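The case against the sweeping subscription

Pirzada rents its Geklow two-armed unit at $182 a month, with a floor-cleaning skill pack billed on top. I think the pack is mispriced.
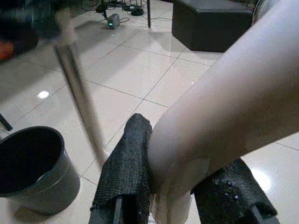
The arms are sound. A household broom and a long-handled dustpan need no adapters, so the hardware spend stops at the rental.

Grip is the smaller problem. Coordination is the larger one: the pan has to stay put while the broom comes to it.

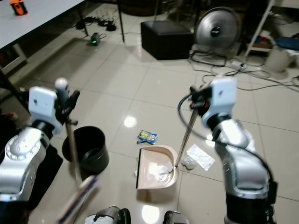

What the fee covers

The pack costs $90 a month and covers paper scraps and wrappers on hard floors. Carpet is excluded.
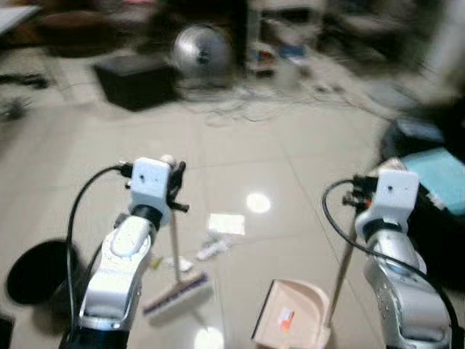

Saqib Afridi at Pirzada defends the charge as the cost of retraining. I would accept that if updates were scheduled. They are not, and a customer paying for labour should know when it will improve. 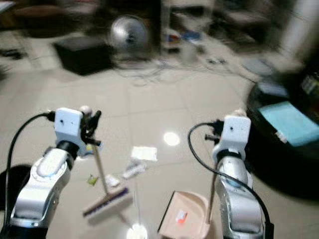

Can the pack be cancelled separately?

After the first billing month, with the arms kept at the base rate.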